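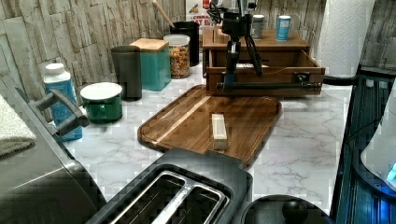
Home | Archive | Projects | Contact

I went to the open day at Biltalley on Thu 31 March. They have a lab on the second floor of the old Clegg building, and twice a year they let people in to watch the arms work. I signed up in December and got one of the morning slots. The first stop was the kitchen setup, where an arm hung over a counter and the piece it was there to handle, a small cream block, stood upright on a big cutting board. The rest of the counter was ordinary kitchen stuff - a toaster, paper towels, a jar of spiral pasta.

The guide said the software is called Illel and that it had done 1546 practice runs on this counter before the open day. I asked how many of those went wrong. She said 200 in the first week alone, and fewer after that. 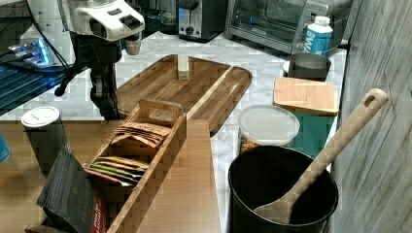

We stood behind a strip of tape on the floor. The arm moves slower than I thought it would. There are long waits while it works out what to do next, and people in my group started talking among themselves during those. The fans were louder than the motors.

I had questions about grip force, and the answer was that they set a low limit and raise it only when a job needs it. I do something like that with my own small arm at home, so it was good to hear.

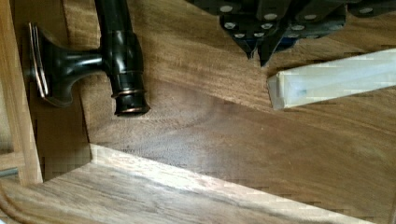 They also talked about wrist cameras. A view from close to the fingers helps with the last inch or so, where the arm tends to block a camera mounted higher up. The downside is glare. Shiny parts and bright room lights give them trouble, and they were still trying out different lamps.

The tour took longer than planned and I missed the talk by Zinunach, who make the cable guides. I picked up their leaflet on the way out.

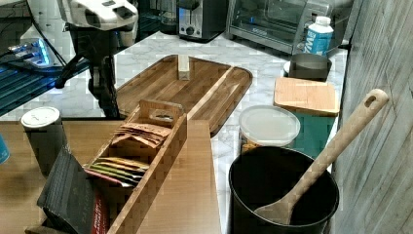

Getting there

Parking at the Clegg building is free but the lot is small. I used the one by the library and walked. Entry was free too, and coffee was 2 dollars. The sign-up list is capped at 600 people for the day, so put your name down early. Bring a sweater, the lab is kept cold.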